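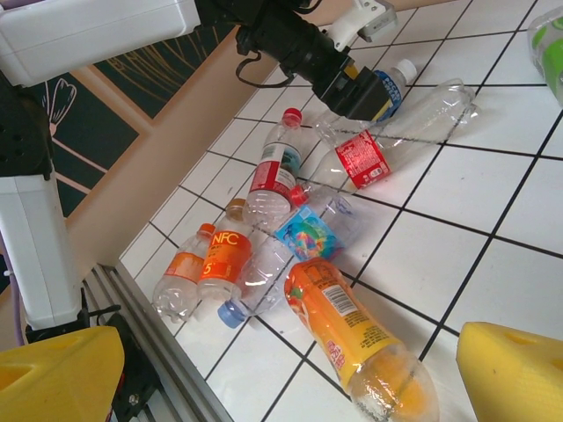 Plastic bottles on the white tiles.

Glenys Bright

Many readers will already know that Glenys Bright died in August, at home in Visdale, after a short illness. She was a member for most of her adult life and edited these pages until her eyesight made it too difficult. The family have asked us to print an account of her life and the details of the memorial gathering.

Glenys was born in Prilten, the younger daughter of a signalman and a school cook. She left school at fifteen and went to work in the office of Kontogiannis, the printers on Mill Lane, where she learned to type, to proofread and, when the compositor was off sick, to set type. She used to say that most of what she knew about spelling came from reading wedding invitations backwards. She stayed there until the firm closed its Prilten works and moved the remaining staff to Bastville, a journey she made by bus for two winters before deciding she had had enough of it.

She moved to Visdale after that and took a post in the parish office, which then had charge of the burial registers. The older registers had got damp and several had lost their covers. Glenys started copying them on to cards in her lunch hour, one grave to a card, with the name, the dates, the plot and any wording still legible on the stone. When she stopped there were 1,052 cards in shoe boxes along the back wall of the office. They are still the first thing anyone asks for when they come looking for a relative in the old part of the churchyard.

She did not marry. She leaves her sister Joan, her nephew Peter and his wife Alison, and two great-nieces, Rachel and Beth, both of whom she taught to type.

Stefaniia Karpenko worked alongside her in the last years at the parish office and has since taken over the cards. "She would ring people up if a date looked wrong," Stefaniia told us. "Some of them were very surprised, especially when it was their own grandmother. She was nearly always right. She kept a list of the ones she hadn't been able to settle and I have that list now, and I'm still working down it."
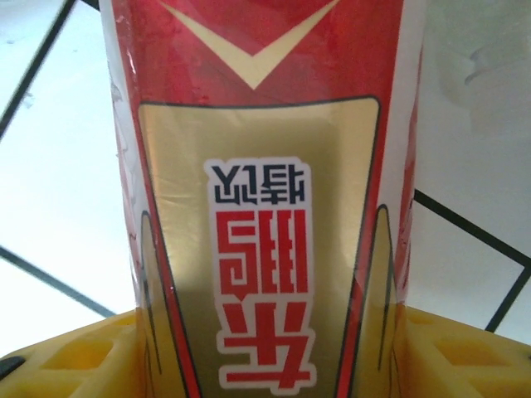
The memorial gathering will be held in the church hall at Visdale at 2 in the afternoon, and the family would like as many of her old friends there as can manage it. There was a private funeral in Prilten and this is meant to be less formal. Joan has asked for no black. Glenys was fond of red, and the order of service will have a red cover with a cream band folded to a point, much like the cream chevron on the red container in the picture. Hugo Lefèvre is printing it and would like to know numbers in advance, so please let the editor know if you are coming. The hall has parking for a few cars on the church side, and the lane opposite can be used if you leave the farm gate clear.

Anatole Gilbert will play the piano as people arrive. There will be two hymns, both well known, and a reading from one of Glenys's own columns, the one about the swifts. Hugo Marchal will speak for the parish office and Peter for the family. After that anyone who wants to say something will be welcome to. Tea follows. Offers of cake should go to Alison, who is keeping a list so that we don't end up with all sponge.

The family are also putting together a book of memories. Entries should be no more than 100 words, in your own handwriting if possible, and can be handed in at the gathering or left at the parish office beforehand. Photographs are welcome, but please write your name and address on the back so that they can be copied and returned.

Donations in her memory have reached £310. The money will go towards proper boxes for the grave cards and a cabinet with a lock. Cheques should be made out to the parish office with "Bright" written on the back.
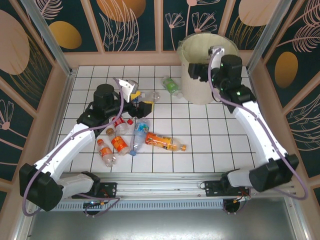 White arms over the tiled floor, with the cream fabric bin near the back corner.

Joan thanks everyone who has written. She has kept all the letters and hopes to answer them, but says it will take her some time.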